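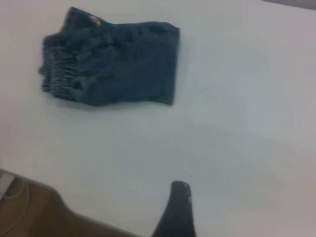
Clomholm Handling Papers, Issue 2

Choosing fingers for folding jeans
Speaker notes, Jhair Ayala, 31 Jan 2019
(Elvira Rivadeneyra is taking the questions on control. Please send them her way, she has asked for them, in writing.)

OPENING

Leave the first slide up while people find seats. Folded denim on a white table, one black finger at the bottom. Let them decide for themselves whether they're impressed.

Say thank you to Clomholm for the room. Say who we are, briefly. Skip the company history.

The talk is a comparison of fingers, with a side argument about cameras that took up more of our July than the fingers did. Two arms, one table, small jeans with an elastic waist. We kept the Henao controller throughout and left its settings alone once they'd been agreed. They were agreed after a long lunch.

Ask who in the room has tried to handle cloth with a parallel gripper. Wait for hands. Ask who would do it again. Move on.

WHY DENIM

Most cloth demos use a towel. Towels are kind. A towel is the same all over, lies flat and has no opinion about which way up it is. Jeans have seams, pockets, a hem and, on the ones we use, a gathered waistband that springs back whenever you think you've finished with it.

Point at the left end of the bundle on the opening slide: puckers all the way along the elastic. The finger has to get hold of that end without taking a mouthful of it. Point out too that the bundle is lumpy. I would call it folded. My mother would send it back.

There's a small bright label near the top corner, green and yellow. We were delighted with it as a landmark until we remembered that other trousers have other labels, or have them somewhere else. If someone from vision starts nodding here, talk faster.

THE TWO FINGERS

Finger set one is from Ellton. Stiff, narrow at the end, goes under an edge well. Does no favours to a soft waistband, as it tends to push the elastic along the table in front of it like a snow plough.

Finger set two is from Stisto. It gives a little when pressed against the table, so you can come in low and be slightly wrong about the height. Being slightly wrong about the height is most of what we do, so this mattered.

What we held steady: same table, same arms, same start pose, same jeans. What we failed to hold steady: the jeans. They soften with handling. By the end of a long run the cloth was folding itself out of habit, and whichever finger went last got the credit. We spotted this embarrassingly late and went back to swapping the sets over between short runs. Swapping fingers is dull work. Budget for it.

Pause here. If we started late, drop the next section down to the picture and the line about height.

THE CAMERA ARGUMENT

Two kinds of view, wrist and fixed. I was for the wrist. Elvira was for the fixed one. We are still on speaking terms, mostly about cameras.

The case for the wrist: it goes where the hand goes, and it sees the bit of cloth you're about to grab. When it's over the jeans it's lovely, as on the first slide.

The case against is on the next slide. Click.

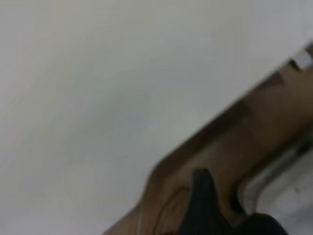 Fig. 2. Wrist view. Pale table for the most part, brown wood at lower right, black finger in front of it.

Let them look for a moment. Someone will ask where the jeans are. Good question. Not in view, and the wrist has no way of telling you which direction to turn. Note how blurred it is as well. You can't judge from this one picture whether the finger is touching the wood or just in front of it, and I've stared at it longer than is good for anyone.

A wrist view with no cloth in it is a strange thing to hand to a controller. There's an edge in there, a nice long straight one, running diagonally, with a darker band along it. If your method is "find a strong edge and go to it", then congratulations, you are now folding the woodwork. We built a check for that. It asks whether the thing in view is blue. I'm told there are more refined approaches.

Elvira would like it on record that she said all this in the planning meeting. It is on record.

WHAT WE MEASURED

Keep this short, people can read the handout.

We logged 181 attempts across both finger sets. 135 ended in a fold we were willing to call a fold. The rule was that both of us had to agree, which made it stricter than it sounds, and slower.

I'm not splitting that by finger on the slide, for the reason given earlier: the early runs weren't swapped fairly, and a bar chart would make them look respectable. In the swapped runs the Stisto fingers did better at the waistband and the Ellton fingers did better at the hem. If you wanted a clean winner, so did I, and so did the person who signs for the parts.

Failures came in families. The slide-along, where the cloth moves and the finger doesn't close on it. The single layer, where you lift the top of the stack and leave the rest lying there looking smug. And the late letting-go, which is really a controller matter (Elvira again).

BOTH HANDS AT ONCE

Slow down for the next picture. It's the one I care about. Fixed view, a gripper at each end of the jeans.

Right-hand gripper: at the waistband, over the elastic and under the bunched part. Left-hand gripper: over the other end. Look at how the right end of the cloth is pulled up and together while the lower layer stays put with its front edge nearly straight. That difference between the ends is what the wrist view can't give you, and I've stopped pretending otherwise.

Also admit to the cable. It crosses the left side of the view, right in front of the cloth and the gripper. We had a very thorough discussion of lens choice and rather less of a discussion of where the cable goes. And mind the shadows: the arms throw soft grey shapes across the table, and our first cloth mask was very fond of them.
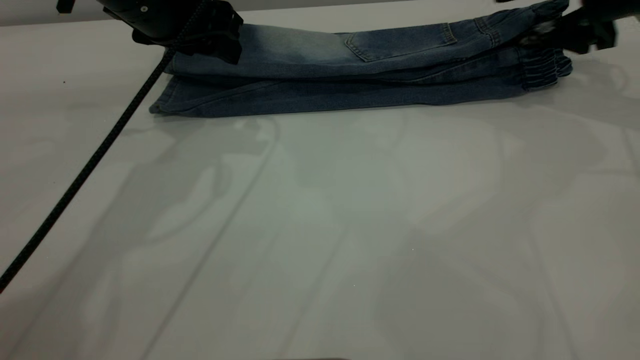 WHAT WE'D BUY AGAIN

Stisto on the waistband side, Ellton on the hem side. Yes, mismatched. Yes, it makes the spares drawer annoying. The Henao controller didn't mind once each side had its own closing force, and Elvira has the values if anyone wants them.

Fixed camera for deciding, wrist camera for the last little approach. I lost the argument and kept half of it.

A cable clip.

IF THERE'S TIME

The wear question always comes up. You can see pale scuffs near the tip of the finger on the first slide. We haven't tested whether scuffed tips grip differently. I'd guess they do, I'd rather not guess from a podium.

If asked about shirts: no.

If asked about buttons: ask them to find me at the break, and bring a chair.

Handouts are by the door. Leave the contact slide up and switch the microphone off before talking to Elvira.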